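**Schattenkanten an Innenwänden – Projektoren oder alles über Umgebungslicht?**

**marisol_tide** schrieb:

Hallo ihr Lieben, ich richte gerade mein Häuschen auf Llanos neu ein und will darin endlich mal wieder Porträts von meinem Avatar machen. Das Haus selbst (Ivik, die Version mit der Veranda) finde ich nach wie vor wunderschön, aber sobald ich die Schatten einschalte, zieht sich quer über die Wange so eine harte, gezackte Kante, als hätte jemand mit der Bastelschere gearbeitet. Ich habe zwei Projektoren im Raum, einen am Fenster und einen hinter der Kamera. Muss ich da hochauflösender rendern oder liegt es an der Umgebung? Ich bin für jeden Tipp dankbar, auch für die ganz banalen!

**Prosora-Fan** schrieb:

Willkommen im Club, das hatten wir wohl alle mal. Ich lasse Projektoren inzwischen ganz weg und arbeite nur noch mit der Umgebungseinstellung: Sonne tief, Ambient etwas hoch, Dunst ein kleines bisschen rein, und dann ganz in Ruhe am Winkel drehen. Dauert, aber die Haut sieht viel weicher aus. Mein letztes Porträt habe ich 15 Mal gemacht, und ich hatte einen sehr schönen Abend dabei :)

**Neelam Mishra** schrieb:

Da muss ich liebevoll widersprechen. In Innenräumen wird das Gesicht ohne Projektor schnell flach, gerade wenn man eine gute Haut trägt, bei der man die Poren ja auch sehen möchte. Marisol, schau bitte erst mal nach dem Radius deines Fensterlichts. Steht der sehr hoch, verteilt sich die Schattenauflösung auf den ganzen Raum, und für die Wange bleibt kaum etwas übrig. Ich gehe meistens runter, bis das Licht gerade so über die Schulter reicht, und nehme den zweiten Projektor ganz ohne Schatten, nur zum Aufhellen.

Und weil du im Nachbarthema nach Tapeten gefragt hast: Trau dich ruhig an Muster! Ich sammle so etwas schon ewig in einem Ordner, der inzwischen 561 Texturen hat, und greife am Ende doch immer zu den fröhlichen.

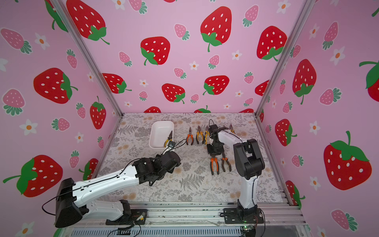 *Erdbeeren und Blüten auf Rosa.*

Große Motive würde ich am Prim nicht zu oft wiederholen, sonst flimmert es im Hintergrund, sobald du Tiefenschärfe dazunimmst.

**Prosora-Fan** schrieb:

Flach finde ich meine Bilder jetzt nicht, liebe Neelam ;) Auf Mirkatari hängen drei davon, und da hat sich bisher keiner beschwert. Aber gut, ich stehe auch fast immer direkt am offenen Fenster, das ist vielleicht ein bisschen geschummelt.

**Neelam Mishra** schrieb:

Die kenne ich, und das mit dem Regenmantel mag ich sehr! Am Fenster gebe ich dir auch recht. Hinten im Zimmer bleibe ich stur.

**marisol_tide** schrieb:

Ihr seid lieb, danke euch beiden! Der Radius stand tatsächlich auf Anschlag. Ich habe ihn kleiner gezogen, und die Kante ist bis auf einen winzigen Rest am Kinn verschwunden. Den Vorschlag mit der tiefen Sonne probiere ich am Wochenende auf der Veranda aus. Und Neelam, falls du die Erdbeeren weitergeben darfst, schreib mir doch bitte inworld, ich hätte da eine Küche …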